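Cutting down on caffeine, week 5 (sort of)

Quick one tonight, dinner is in the oven and I have 20 minutes.

So I said in April I was going to get down to one cup a day. People keep asking how it's going. Mixed! Some good stretches, one awful one. Writing it down before I forget the awful one and decide it was all easy.

Where I started: first cup before I was properly awake, another at my desk, another when the mail came, then whatever was left in the pot after lunch. Never felt like much. Then I wrote it all on the back of an envelope and, well. It was much.
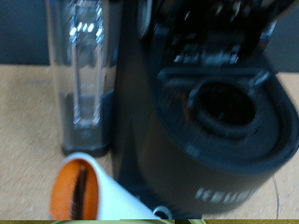 The headaches

Everyone warns you. I did not listen. Went from all of it to one small cup overnight and by mid afternoon I had a headache sitting behind my left eye like a thumb. Took it to bed at 7 pm. Same again the next day, plus I snapped at Younes over a parking space, which he did not deserve (sorry Younes).

Second try I went slower. Dropped the after-lunch one first, kept everything else the same. Stayed there until it stopped bugging me. Then the mail one. Much better. No thumb.

Things that helped, a bit:

Water, boring but yes. A big glass before the first cup.
Eating something with the first cup insted of two hours after it.
Walking up to the Lurkummont overlook and back when the slump hits. Only works if it isn't raining.

Things that did not help: decaf tea that smells like a hamster cage. Chewing gum. Reading articles on the internet about adrenal glands at midnight.

I asked on the last post how other people did it and the replies were better than anything I read in those articles.

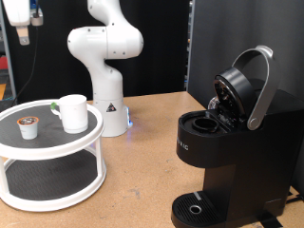
Marijke Jansen wrote that she never managed it by counting cups at all, she just moved the last one earlier by half an hour each week until it bumped into breakfast and the two of them became one cup. She says it took the whole winter and she hardly noticed. Also that her husband noticed plenty.

I love this and am stealing it. My last one was at 2, it's now at 1:30, next week 1. Chaimae did something close to that with soda and says the weekends are where it falls apart. No routine, no clock. Agree with her there. Weekends I'm a mess.

Sleep then. This is the part I was most hopeful about and it's the part I can say least about. First two weeks, worse. Awake at 3, legs jumpy, going over old arguments. After that it settled. I fall asleep faster now, pretty sure. Still wake up when the neighbor's dog goes out. No coffee plan is going to fix that dog.
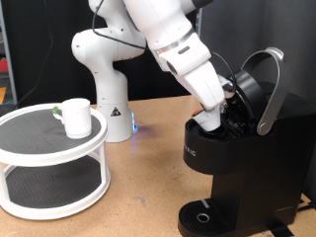 Mornings are the hard bit and always will be. I don't think it's even the caffeine by then, it's the little ceremony. Kitchen light, slippers, two minutes of standing there with my brain off. Pods make it far too easy, is my feeling. A small white one like that tips into the round black holder and you've had the second cup before you've decided to have a second cup. With the old pot I had to rinse the thing, find the scoop, find a filter, be annoyed. Annoyed is useful. So the rule for now is that the pods live in the hall closet, top shelf, behind the Christmas stuff, and I need the step stool.

Has it stopped me? Mostly. I did get the stool out on a bad morning and stood on it in my robe feeling pretty silly.

Money. I figured I'd save a bundle and so far I've saved enough for 2 paperbacks, and I bought 3 so there you go.

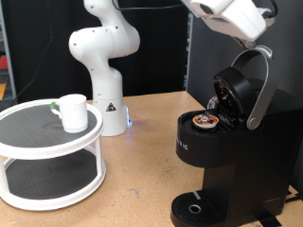 Also I spent some of it on herbal stuff, so really I'm behind. The peppermint is fine. The one with licorice root went to Fadwa, who likes it, god knows why.

What I have not solved: visiting people. You walk in, they've made a pot, it smells great, are you going to stand there and say no thank you I'm on a schedule? I said it once at my aunt's and she looked at me like I'd turned down a kidney. Now I take half a cup and nurse it. If anyone has a better line please leave it below, I have her birthday coming up.

Next week I'm trying for 1 pm on the last cup and one whole weekend done right. Will report back, good or bad. Oven's beeping, gotta go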